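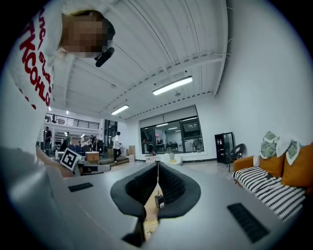

Submitted by Ileana Strandquist
Recording Secretary, Skevitmont Library District

SKEVITMONT LIBRARY DISTRICT
BOARD OF TRUSTEES
MINUTES OF THE REGULAR MEETING
March 29, 2022
Sutport Branch, Lower Reading Room

1. Call to Order

The President called the meeting to order and noted that a quorum was present. The Director, the Branch Manager for Sutport, and the Facilities Manager attended for the full meeting. Members of the public were present for Items 1 through 6.

2. Approval of Agenda and Prior Minutes

The agenda was approved with one change. The item on summer hours was moved ahead of the roof report at the request of the Branch Manager. The minutes of the prior regular meeting were approved as corrected. In the section on meeting room use, the word "evening" was replaced by "weekend."

Motion carried.

3. Public Comment

A resident of Grurkberg Road asked that the book drop on the north side of the building be emptied before the branch opens. The resident reported that the drop has been full on several mornings and that books were left on the step. The Director stated that staff would review the schedule and reply in writing.

A second resident spoke in favor of longer hours in the local history room and asked whether the old newspaper files could be used without an appointment. The President thanked the speakers. No action was taken.

4. Director's Report

The Director reported that 2,088 items moved between branches under the district delivery service in the past quarter. Most requests were filled from the main collection at Skevitmont. Large print titles remain the category with the longest wait, and the Director asked that the Board consider moving part of the periodicals budget to large print in the next fiscal year. A trustee asked whether periodical use had been measured in the same way at each branch. The Director replied that it had not and that Sutport still keeps its count on paper.

The new patron card has been delayed by the printer. Existing cards remain valid, and replacement cards will be issued from old stock until the new ones arrive.

The Director asked that the record show the district's thanks to the retiring reference librarian at Sutport. The position has been posted.

5. Summer Hours

The Branch Manager presented a plan to open the Sutport Branch one hour earlier during the summer schedule and to close one hour earlier on the same days. Staff hours would not change. Discussion followed on the effect on patrons who come in after work. A trustee proposed keeping one late evening each week. The Branch Manager stated that this could be done if the children's desk closed at its usual time.

Motion to approve the summer schedule, with one late evening each week, was made and seconded. Motion carried with one opposed. 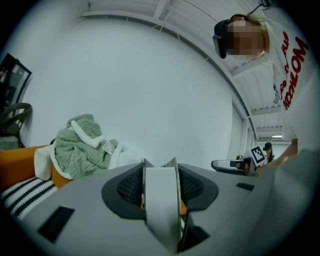
Person wearing a black headset.

6. Roof and Drainage, Sutport Branch

The Facilities Manager summarized the written report from Lazăr Building Services. The flat section of roof over the workroom was patched in November, and the patch is holding. The report recommends that the full section be replaced before next winter and that the drain at the east corner be enlarged at the same time. Up to 400 square feet of decking may also need to be replaced, depending on what is found when the surface is removed.

Trustees asked whether the workroom would have to be closed. The Facilities Manager replied that it would, and that sorting would move to the staff lunchroom for the length of the work. The Director noted that the lunchroom has no outside door and that deliveries would need to come through the public entrance before opening.

It was the sense of the Board that written bids should be requested on the basis of the report. The bid documents are to list the decking as a separate line. The Director was instructed to confirm with the insurer that the earlier patch does not affect coverage.

Motion to request bids for the roof section and drain was made and seconded. Motion carried.

7. Policy Review

The Board reviewed the draft policy on displays and bulletin boards. Section 2 was amended to allow notices from groups outside the district if space permits. Notices may be posted for 12 days and will then be removed by staff. The section on political material was returned to the Director for clearer wording.

The amended draft will be placed on the next agenda for a vote.

8. Adjournment

There being no further business, the meeting was adjourned. The next regular meeting will be held at the Skevitmont main library.

Minutes are subject to approval by the Board.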